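Bei Zumow wird in diesen Wochen viel gerechnet, und wer die kleine Firma kennt, der weiß, dass dort selten etwas angeschafft wird, bevor es nicht dreimal durchgesprochen worden ist (und ein viertes Mal beim Kaffee). Diesmal geht es um Handgreifer: 34 neue Stück sollen her, dazu Ersatzbacken, Ladetechnik und ein ordentlicher Vorrat an Schrauben. Das Angebot des Händlers Kustach liegt seit dem 27. September auf dem Tisch, und es nennt 768 Euro pro Gerät. Damit werden Greifbewegungen von Hand vorgemacht und aufgezeichnet, aus denen später die Roboterarme im Projekt Preltlow lernen sollen, Alltagsdinge aufzunehmen, umzusetzen und wieder wegzulegen.
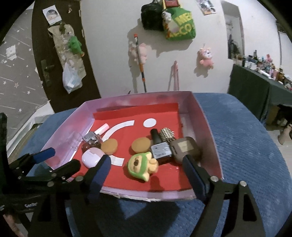

Abena Nyarko hätte lieber erst einmal die Hälfte bestellt und den Rest im Januar, wenn man weiß, wie schnell sich die Polster an den Backen abnutzen. Sie rechnet außerdem vor, dass der Posten für Verschleißteile mit 542 Euro recht knapp angesetzt sei, denn schon eine einzige größere Nachbestellung könne ihn aufbrauchen.

Kamil Procházka, bei dem die Planung zusammenläuft, kann dem durchaus etwas abgewinnen, hängt aber doch an der großen Lösung. Wer auf einen Schlag bestellt, bekommt von Kustach die Einweisung dazu, und die war beim letzten Mal wirklich ihr Geld wert! Auch die Lieferzeit spricht in seinen Augen dafür, jetzt zu unterschreiben und die Geräte noch vor dem Winter im Haus zu haben. Offen ist dagegen, wo das alles gelagert werden soll. Der Schrank im Erdgeschoss ist voll, und der Nebenraum bei Godinho, über den seit dem Frühjahr gesprochen wird, ist noch immer nicht gemietet.

Dann sind da noch die Sachen zum Greifen, die in solchen Plänen gern ganz am Ende stehen. Plüschtiere, Kosmetikfläschchen, Schachteln und allerlei Kleinkram kosten einzeln fast nichts, aber es soll ja Abwechslung hineinkommen, verschiedene Formen, Weiches und Hartes, Glänzendes und Stumpfes. Dafür sind 1.484 Euro vorgesehen.
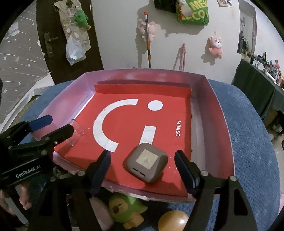 Ein Teil davon soll aus dem eigenen Bestand kommen, was die Rechnung ein wenig freundlicher macht, und Procházka hat die Belegschaft schon gebeten, zu Hause einmal in die Schubladen zu schauen. Zerbrechliches bitte nur nach Rücksprache, und bei allem, was wieder zurück soll, gehört ein Zettel mit Namen dazu.

Entschieden wird nach der nächsten Budgetrunde. Bis dahin nimmt Kamil Procházka Vorschläge zur Stückzahl und zum Lagerplatz gern entgegen, am liebsten schriftlich und mit Preis.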